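Twelve months of sourdough, more or less
20 February 2024

I started baking bread in October of the year before last, so this post is late. I meant to write something at the one-year mark and then the oven door hinge broke and I lost interest for a while.

The starter is the same one. It came from Paloma Quintanilla in a jam jar with the lid taped down, and it lives in the back of the fridge next to the mustard. I feed it once a week if I'm baking and less often if I'm not. It has gone gray on top twice. Both times I scooped off the gray part, took a spoonful from the bottom, fed that for a few days, and it came back.

I have settled on one recipe. It is 100 grams of starter, 500 grams of flour, 350 grams of water and 10 grams of salt. I used to change the flour every time and then wonder why no two loaves came out the same. Now I buy the same bag of bread flour and swap out a small part of it for rye when I have rye. The rye makes it taste better and makes the dough stickier. I can live with sticky.

The biggest change was buying a thermometer. My kitchen is colder than I thought it was. All the recipes I was reading said four or five hours for the first rise, and mine was nowhere near ready in that time. I kept baking it anyway because the recipe said so, and I kept getting flat, gummy loaves with a few big holes near the top. Once I knew the dough was sitting at 66 degrees I started leaving it for eight or nine hours, and the loaves got taller right away. In summer I have to go the other way and watch it. 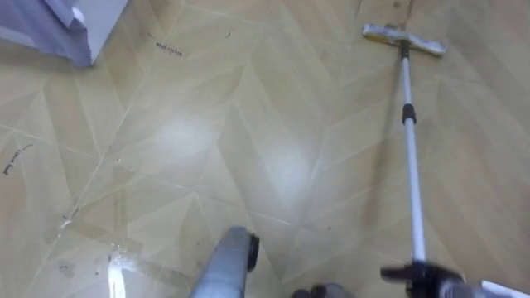
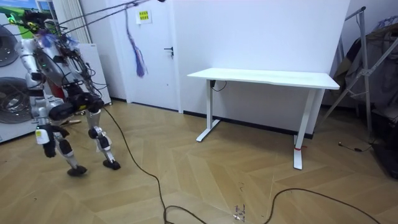 Tobias Begay read an early draft of this and told me I was still giving it too much time, and that a dough left nine hours at that temperature would be past its best if the starter was any good. He goes by how much the dough has grown in a straight-sided tub and doesn't look at the clock at all. I tried it his way on the last two bakes. The first one I stopped at seven hours and it was good. The second one I forgot about and it went to ten, so I can't say much about that one except that we ate it as toast.

Shaping is still my weak spot. I have watched a lot of videos and my hands don't do what the hands in the videos do. I get it into a ball, let it sit 15 minutes, fold the sides in, roll it up and drop it in the basket with rice flour. Plain flour sticks. I learned that by leaving half a loaf behind in the cloth.

I bake in a cast iron pot with the lid on, then take the lid off for the last 20 minutes. I gave up on fancy scoring. One long cut, a bit off center, with a razor blade.

Things I bought and don't use: a dough whisk, a second basket, a bread knife with a wooden bow handle. Things I use every time: the scale, the thermometer, a plastic scraper that cost 2 dollars.

Next I want to try a pan loaf for sandwiches, with some milk and butter in it. Océane Gauthier sent me her version and it uses a lot more starter than mine does, so I'll need to build some up the night before. I have the tin already.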